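Filed under: Talks & Workshops / Table Linens
23 April 2023 – by Chelsea Marsden

Speaker notes: Getting the tablecloth right (Salumdale Wedding & Events Evening)

Hi everyone, thanks for coming out! I'm Chelsea, I run the linen side at Stedcombe, and I get to talk about tablecloths for a living, so I'm having a lovely evening already.

Ask for hands: who has a date booked? Who has a room booked? Who has measured a table? (Usually a laugh here. Wait for it.)

Start with drop. Drop is how far the cloth hangs down from the edge of the table. Pretty much every sizing problem I get a phone call about comes down to drop, and it takes one tape measure to fix.

Do the sum on the flip chart, slowly. A standard dining table is 30 inches high. If you want cloth to the floor on a 60-inch round, you take the 60, add 30 for one side and 30 for the other, and you need a 120-inch round. Lap length is more like 10 to 15 inches of drop, so a 90-inch cloth on that same table gives you 15 all the way round and looks very nice for a lunch or a shower.

Say this part twice: measure the real table. Venues swap tables. The Hanus wedding last June had a floor plan that said 60-inch rounds and a storeroom full of 72s. We found out on the site visit, thank goodness, and changed the order that afternoon. A 120 on a 72 stops six inches off the floor, and you see every table leg in every photo.

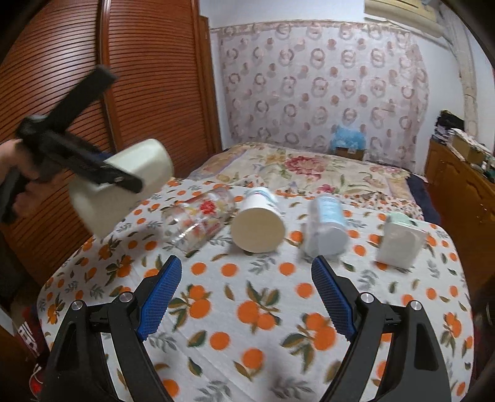 Can you put a square cloth on a round table?
You can, and it looks great with the corners hanging down in points, as long as the corners clear the floor. Measure the cloth corner to corner, take away the width of the table, and halve what's left. That's your drop at the points, and it should come in under 30 inches.

Fabric next. Pass the swatches round, polyester first. Please scrunch them! I want people to scrunch them.

Polyester – the workhorse. Holds color, presses flat, forgives red wine if you get to it soon.
Cotton blend – softer hand, hangs beautifully, creases if you so much as look at it. Budget for steaming.
Satin – catches candlelight like nothing else. Slippery under plates, so I like it best on the head table and the cake table.
Prints – I adore a print and I wish more people asked for them. Fruit, leaves, big loose florals. Keep the napkins plain and pick one color out of the pattern for them.

Color story goes here if there's time: the Aebischer anniversary party. 178 guests, and the family wanted their grandmother's yellow. We laid three yellows out in the shop and all three were wrong under the hall lights. Two of us drove over in the evening with a bag of samples and found it in ten minutes. Point of the story is to look at your swatch in the room, at the hour you'll be using it.

Ordering. I suggest 2 spare cloths on anything up to 20 tables. Something gets spilled during setup, or a cake table appears that wasn't on the plan. Napkins, go over your guest count by ten percent. For 80 guests that's 88, and I'd just order 90.

Show the big-event slide. The 600-seat dinner, all ivory, all floor length. Mention pressing: we folded on the long edge so the center crease ran the same direction down the whole room. It sounds fussy. Stand at the door of that room and you'd see it right away.

Returns, quickly. Shake off crumbs, keep damp cloths out of plastic bags (mildew shows up overnight), and pick off candle wax only once it's hard. Leave stains alone and tell us what they are.

Questions. If it goes quiet, ask who's having an outdoor reception and get into clips and weights. Swatch cards are on the side table, and people can keep the ones they like.

© Stedcombe Linen Hire | Contact us | Back to top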